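5.2 Failure Analysis: The Grip That Would Not End

20 July 2021 | Ustavus Working Papers | By the Jurkton manipulation group 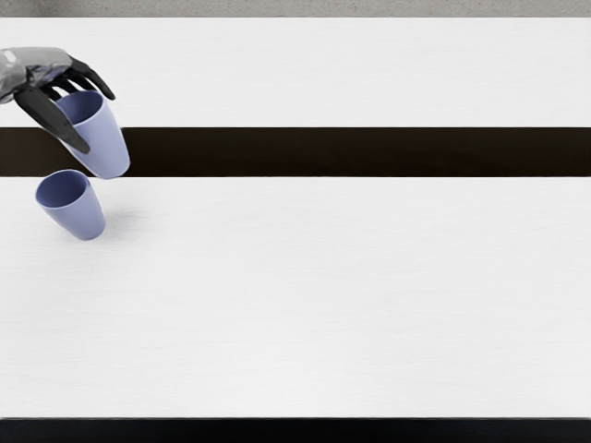
Figure 9. Simulated cup task, with one cup in the hand and a second on the table. Source: authors' own rendering, Briltix simulator.

We turn now to the fault that cost us most of the project's goodwill. The policy was trained to pick up a cup, carry it across the table and let go. It learned the first part very well. In 11 test episodes it closed on the cup as in Figure 9, thumb on one side and fingers on the other, and then held on until the time limit ran out.

Our first suspect was the contact model, which we rewrote at some expense and which was blameless. The trouble sat in the reward. A small bonus for stable grasp was paid at every step, while the bonus for placing the cup was paid once. Five seconds of clutching was worth more than a clean delivery, and the policy could do the sums — faster than we had.

Capping the grasp bonus brought the failures down to two. In both, the hand released the cup well above the table, a habit we consider progress only in simulation. The Dağdelen release check, which blocks finger opening above a set height, has been added for the hardware trials planned in August. It remains off in every run reported in this section.

We use cookies to improve your reading experience. Accept | Manage settings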